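From: Ekrem Keskin
To: hikham-woodshop list
Date: October 5, 2022
Subject: Re: [hikham] Finish for maple boards, mineral oil or something harder?

Priya Szabo wrote:
> I have a glued-up maple board that I oiled in June with plain mineral
> oil from the drugstore. It looked great for a few weeks and now it is
> dull and a bit fuzzy on top. It gets wiped down most days. Do I keep
> adding oil or should I sand it back and put something else on? I have
> half a can of Vrettos hard oil in the garage but the lid has been off
> and on a lot and there is a skin on it. Also, one end has started to
> lift. It rocks if you push on the corner. Did I do something wrong or
> is it the wood?

Priya,

I'll take the second question first. One end lifting usually means the two faces have been taking in moisture at different rates. Did you oil the bottom as well as the top? A lot of people don't, and on a board that lives on a solid counter the bottom stays closed up while the top gets wiped and dries out over and over. Stand it on edge somewhere out of the sun for a week with air on both sides and see how much of the rock goes away. Mine came most of the way back. If yours doesn't, check it with two straight sticks laid across the ends before you reach for a plane, because you may have twist as well as cup, and you don't want to take wood off the wrong corners.

The fuzz is raised grain. Wet the surface with a damp rag, let it dry overnight, then sand lightly by hand with 220. Do that twice. The second time there should be much less to knock down. Don't go finer than 320 on maple if you want oil to go in. I once took a board up to 2000 just to see, and it was like glass, but the oil sat on top in beads and I had to go back and scuff it.

On the finish. Mineral oil never dries. That is fine for a cutting board, and it's easy to redo, but it will keep leaving the wood as you wipe it and you will keep putting it back. If you are only going to use the board as a work surface, or for the kids, a drying oil will save you trouble. Pure tung oil is what I use now. Three thin coats, a day or more between each, wipe off everything that is still wet after half an hour. Then leave it alone until it stops smelling. In my shop that takes weeks, longer in winter.

You will need to get the mineral oil out first, or at least most of it. I lay paper towels on the board, put a warm iron over them (dry, low heat) and change the towels until they come up clean. Slow job. Wipe with mineral spirits after that, with the garage door open, and let it sit for a few days.

As for the can with a skin on it, I would toss it. You can cut the skin out and strain the rest through a paint filter, and I have done that, but the stuff underneath had started to thicken and it dried sticky in patches. A small fresh can costs less than the sandpaper you'll use to get a bad coat off. And please lay your oily rags out flat outdoors to dry before they go in the trash. I know everyone on this list has read that before.

One thing on color, as you mentioned in an earlier message that you wanted to keep it pale. Maple strips don't all start the same shade, and oil makes the difference stronger. The creamy ones go a little yellow and the tan ones go toward honey. If you want to keep it closer to raw wood, try a water-based topcoat on the underside first and see if you like it. I find it a bit cold looking, so I stay with oil and live with the stripes.
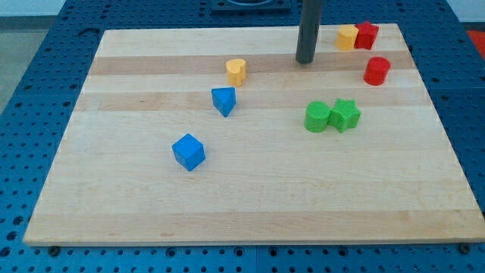 Christos Gavalas wrote to me off list about the same thing and said I could pass it on. He would skip the iron entirely. He says heat can drive some of the oil deeper, and that on an edge-glued board he doesn't trust the glue lines to like it either. He uses a card scraper, takes off the top layer with the mineral oil in it, and starts from clean wood. He also thinks three coats of tung is one too few for anything that gets wiped every day.

He may well be right about the glue. I have only done the iron on boards I put together myself, and I knew what was in the joints. If yours was store-bought, try the scraper. You need a good burr on it for maple or you will just make dust.

I have a spare scraper if you want to borrow it – I can leave it with Panagiotis at the Cemik lumber counter, next to the offcuts bin. Let me know which day suits.

Ekrem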